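Keep the hubcaps

I lost a hubcap in December on the frontage road behind the Drollden outlet, and I spent longer looking for it than I've ever spent looking for my phone. Forty-degree rain, flashlight in my teeth, walking the ditch. My wife called to ask where I was and I told her, and there was a silence, and then she said, "For the plastic thing?"

Yes, for the plastic thing! I drive a Zolta hatchback with steel wheels and plastic covers, and I'm tired of being told those covers are junk. People talk about them like they're the paper hat on a fast food worker. My view is that the humble snap-on wheel cover is one of the last sensible parts on a cheap car, and that we're letting it go for no good reason.

Think about what it does. It keeps the muck off the lug nuts. It makes a black steel wheel look finished (I know, looks, but I have to walk up to the thing every morning). And when you scrape it on a curb, which I do on most Fridays outside the bakery, you've hurt a part that costs 24 dollars and goes on with the heel of your hand. My brother-in-law scraped one of his alloys on that same curb and had to have a guy come out with a van.
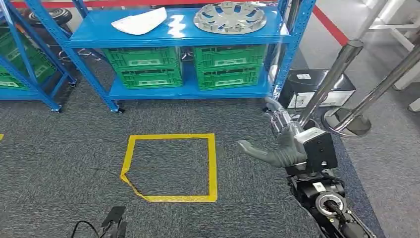 The alloy racket

When I bought the car, the salesman wanted me in the next trim up. Same engine, same seats, and as far as I could tell the same everything, except it had alloys and a little chrome strip by the mirrors. The difference was 2,000 dollars. I asked him what the wheels did that mine wouldn't, and he said they'd "elevate the stance." I've thought about that phrase a lot. My stance is fine.

I'll be fair here, because I've had the letters before. Some alloys are lighter, and if you drive hard on mountain roads I'm sure you can feel it. I drive to the dentist. I drive to my mother's with a casserole belted into the passenger seat. And every year it gets a bit harder to buy a small car with plain wheels at all, because the plain version is always on a boat somewhere, or is "special order," or has quietly dropped off the website.

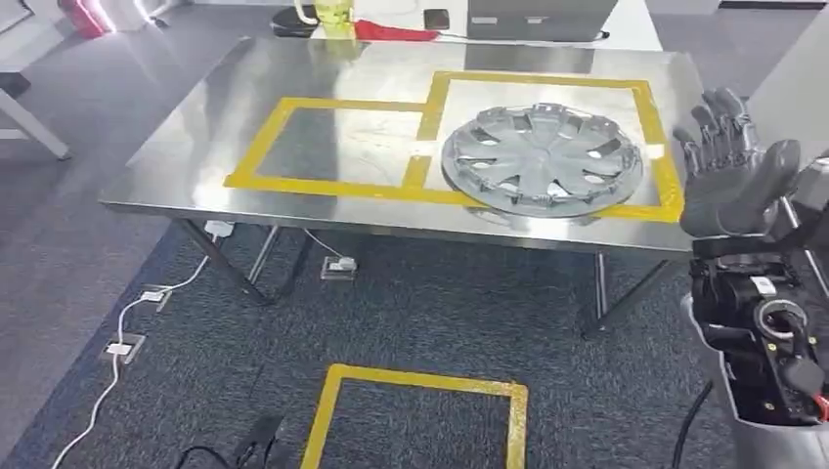 A plastic hubcap with open slots between the spokes.

What gets me is how this spreads. My toaster has a glass window now. The Bråten desk lamp I've had since college had a switch on the cord, and the one that replaced it wants my email address. In each case somebody took a cheap part that did its job and swapped in a nicer one that does the same job and can't be fixed by me. I don't think anyone sat down to be mean about it. There's just more money in the nicer one, and the rest of us get used to it – I got used to the lamp, God help me.

My neighbor Brock Cloutier thinks I'm being sentimental. He says hubcaps fly off, which proves they're badly made, and that a part you find in ditches has told you what it thinks of itself. It's a good line and he's very pleased with it. But in 7 years I've lost exactly one, and I'd hit a pothole you could have bathed a dog in. Blame the county.

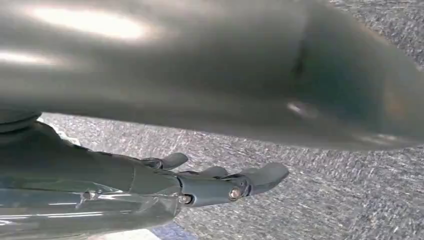
Photo: Imico

He did get me on one point. The clips do get brittle in the cold, and a replacement that's nearly the right size will rattle until you want to drive into a lake. I bought a set of four for 50 dollars, no name on the box, and two of them sang to me at every stop sign. So buy the proper ones, or go to a salvage yard, where they hang them up on nails and you can wander along with yours under your arm like you're matching paint.

I love those places, by the way. You get to see what cars are made of, and it's mostly shapes you'd never guess at, brackets and elbows and housings that some engineer worried over for a year. 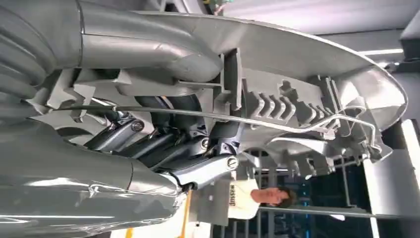

And all that worry is really my point. Someone had to work out how thick a clip should be so that a person could pull a wheel cover off with cold fingers and still have it hang on at highway speed. That's hard! It's at least as hard as making something shiny, and it was done for people who were never going to notice, in the cheapest car on the lot. I'd like car companies to keep doing that kind of work, and I'd like the rest of us to stop sneering at it, and if you're shopping this winter, ask for the steel wheels out loud, with the salesman's boss standing there.

I did find mine, in the end. It was face down under a hedge with a crack near the rim and half a cup of rainwater in it. I put it back on in the driveway before I'd even changed my shoes, and it's still on there now, front left, if you ever park next to me at the bakery.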